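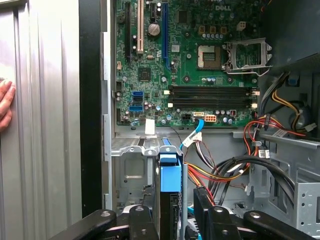
Lutlow Recipes is a collection of 2,000 household recipes, typed up from the handwritten notebooks and loose cards that families in and around Lutlow were kind enough to lend us. Most of them are puddings, I'm afraid, with a very good showing of chutneys and one notebook given over entirely to things you can do with a marrow. The typing was done on whatever computers we had to hand, and the older Dell tower has a round silver coin cell on its motherboard, the little battery that keeps the clock going; when that ran down, the machine forgot the date, so a batch of files claims to be far older than it is. Please go by the "entered" column and pay no attention to the file dates.

What you get

There are 34 plain text files, one for each notebook or box of cards, and an index called norkik.csv, named after the cat in the margins of the first notebook. Each recipe has a title, the ingredients, the method and any remarks the cook wrote alongside ("too wet, try less milk" and so on), which are to my mind the best part of the whole thing.

Spelling and measures

We kept the spelling as written, so you will meet "sponge" in several shapes. Ounces, gills and teacups are left alone too. If you would like grams, the Mellari script in the tools folder will convert the weights, though it gives up on "butter the size of an egg" and leaves you to use your own judgement.

Known gaps

Around 26 recipes stop before the end where a page was torn or badly stained, and these are marked "part" in the index. The Siriwan notebook is missing its oven temperatures altogether. Six recipes appear twice under different titles and I haven't had the heart to choose between them.

Corrections are very welcome, especially from anyone who can read the chutney cards. The next tidy-up is planned for April.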